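3.2 Packing materials and handling at the bench

The second part of the study concerns what happens to glass bottles between the shelf and the sealed box. Breakage in small-lot shipping is usually put down to the carrier, and the packing step gets little attention. In our records from the Ginness site, 1246 boxes were opened on arrival and 93 held at least one chipped or broken bottle. Several of these had no damage to the outer carton at all, and we took this as a reason to look more closely at the tray and at the order in which it is filled.

Two kinds of inner packing were compared. The first was the folded card divider that Hiser supplied to all sites until October. The second was a molded foam tray with round cups, referred to below as the Promen tray. The card divider keeps bottles apart but lets them move up and down. The foam cup holds the base and the lower part of the body, so a bottle that leans has to push against the wall of the cup before it can touch the next one.

Filling order was left free in the first round. Packers worked at an ordinary table, with whatever else was on it left in place, as is normal in the small shops we were interested in. They were told only that every cup should be filled before the lid went on. Amanuel Moges coded the sessions from the recordings, noting for each bottle the cup it went into, the side it came from, and any contact with a bottle already seated. A total of 1171 placements were coded in this way.

Two patterns covered most sessions. In the first, the packer filled the back row and then the front row. In the second, the packer filled whichever cup was closest to the bottle being picked up, so that both rows grew together. Contact between bottles was more common in the second pattern. With a front cup filled early, the hand had to pass over a standing neck to reach the cup behind it, and it was the neck that was struck.

Figure 4 shows a six-bottle trial with three bottles in the back row and the front row empty. 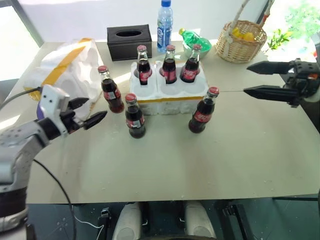 Figure 4. Three bottles in the back row; three bottles outside the tray.

Where loose bottles were set down also mattered. Packers who kept them on both sides of the tray reached across it less often than those who lined them all up on one side. Bottles left in front of the tray were quick to pick up but were also the ones most often brushed by a sleeve or wrist. We did not find that clearing the table of other items changed the contact rate, although packers said they preferred it.

Tape was a smaller issue. A strip along the outside of a foam tray did no harm to the fit. Tape run over the top of a tray was harder to deal with - it had to be cut or peeled before reuse, and peeling sometimes pulled foam from the rim of a cup. Trays with a torn rim were taken out of the study and are not counted in the results.

The Ilie site used the same foam tray but a taller carton, and its results are given separately in Section 3.3. Its packers added a loose sheet on top to fill the gap, so the two sites cannot be compared directly on lid pressure. They can be compared on filling order, and the same two patterns were seen at both.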